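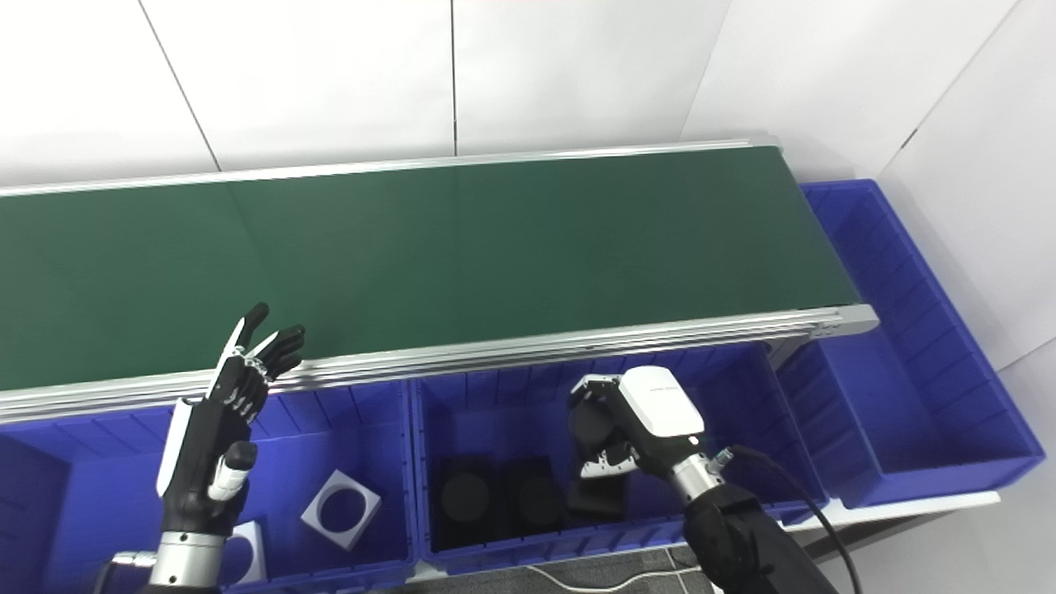
Household water is a subject most of us ignore until a faucet drips, and the plumber I spent an afternoon with thinks that's a terrible shame. She runs Mollah, a small water treatment outfit in Akelgate, and within a minute of meeting me she was drawing pipes on the back of a receipt. Her favorite thing to explain is flow. "Picture a long green conveyor belt with nothing on it," she told me. "That's your hot water line at six in the morning. You open the tap and you're waiting for the belt to bring you something, and everything that comes out before the hot stuff goes down the drain."

She has measured that wait in her own kitchen, of course. The water heater sits in the garage, the sink is at the far end of the house, and the first cup of warm water used to take so long that she could feed the dog in the meantime. "I put a pitcher under it one morning and filled the thing," she said. "Then I did it every morning for a month, because I'm like that."

The pitcher went on the tomatoes. Over the year, by her notebook, she caught 3826 cups this way, and she still has the notebook. (I saw it. The handwriting gets worse in winter.)
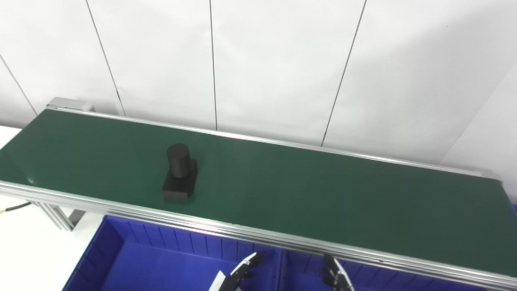 What she fixed first was the pipe itself. An old, wide line ran to the kitchen from the days when the house had a different layout, and a wide pipe holds a lot of water that has to be pushed out before anything warm arrives. She swapped it for a narrower one and wrapped every foot she could reach in foam. "Insulation is the best fun you can have in a crawl space," she said, and she seemed to mean it. The foam came to 149 dollars, elbows and tape included.

I asked whether a recirculating pump would have been simpler. She has put in plenty of them, most recently at a row of rental homes on Wiltico Street, and she likes them — with a timer. Left running day and night, a pump keeps hot water circling through the walls while everybody sleeps, and the heater works to keep up. "People save water and then wonder about the gas bill," she said. "Put a button by the sink! Press it, go find your socks, come back."

Then we got onto showers, and I barely had to ask a question for the next half hour. She tests shower heads in her own bathroom with a bucket and a stopwatch, 30 seconds each, and she'll talk happily about spray patterns for as long as you let her. The low-flow models of her childhood were awful, she admitted, "like being sneezed on," but the newer ones are a pleasure.
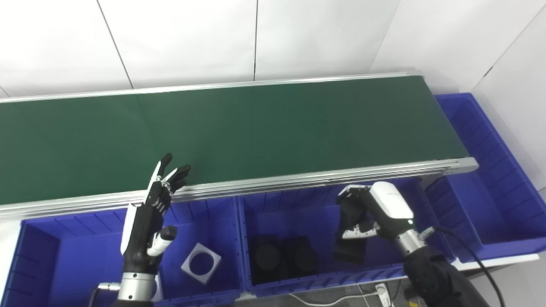
Her next project is rain. The community garden at Nalico has a shed roof and no gutter, and she has talked the gardeners into two barrels with a screen on top and an overflow hose leading to the pear trees. Together they'll hold 180 gallons. She'd like them in by May, before the beans need anything.

Was there one thing she would ask readers to do this week? She thought about it longer than I expected. "Check the toilet," she said. "Put a few drops of food coloring in the tank, leave it alone for a bit, and look in the bowl. If there's color, your flapper leaks, and you can change it yourself before dinner."

I tried it when I got home, with green. The upstairs bowl stayed clear and the downstairs one did not, so I've got a new flapper sitting on the counter and her phone number next to it.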